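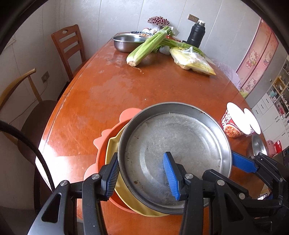 The Parsons Street swap shelf is back, and I could not be happier about it! If you missed it the first time around, the idea is simple. You bring in the kitchen stuff you're tired of looking at, you leave it on the shelf, and you take home something that somebody else got tired of looking at. No money, no tickets, no sign-up sheet.

It started last winter in the front half of the old Kemier shoe store, and then the roof leaked in February and the whole thing went into boxes. I really thought that was the end of it. But the building's owner got the roof patched over the summer, the city signed off on it, and the doors opened again this month with fresh paint and a lot more shelf than before (it runs down both walls now, plus a long table in the middle for the big stuff).

I stopped by on opening morning planning to stay ten minutes and stayed until lunch. I went in with a waffle iron I've used exactly once and came out with a pie dish, a colander and a set of measuring cups with the quarter cup missing. My husband says this is not a win. I say we already own a quarter cup.

The sign by the register, which is still there even though there's nothing to ring up, says 2,867 items changed hands before the leak. The goal for this season is to get that many again plus another 2,000, which sounds like a lot until you see how fast the mugs go. I watched a whole row of them disappear while I was trying to decide on one. Baking pans are popular too. Nobody wants the bread machines, so if you've been thinking about getting into bread, now's your moment.

A few rules have changed. You can take up to 3 things per visit now, which I grumbled about until I looked at my own cabinets. Anything with a plug has to go to the counter first so it can be tested, and that takes a while if there's a line, so come early if you're bringing a toaster. Knives aren't accepted at all anymore. Please wash what you bring! There's a sink in the back, but it's small and the hot water is moody.

Money for the rent is coming from a $300 monthly grant through the Turkgate Neighborhood Fund, plus whatever lands in the coffee can by the door. The shelving came from Sukeck, the office furniture place out by the highway, when they cleared out their old showroom. It's good heavy shelving, too. I leaned on it pretty hard reaching for that colander and it didn't budge.

There's talk of adding a linens corner in the spring, with tablecloths, dish towels, maybe curtains. I'd love that. I have a tablecloth with turkeys on it that deserves a bigger family than mine. For now they're asking people to hold on to fabric, and also glass jars, which were getting out of hand last time.

Hours are 9 to 1 most mornings and 4 to 7 in the evening, with the current week's schedule taped inside the front window. Parking behind the building is closed while the alley gets repaved, so use the lot across from the post office and walk over. It's one block. If you're hauling something heavy, you can pull up out front long enough to unload, and someone will usually come out and grab the other end. Drop-offs stop fifteen minutes before closing.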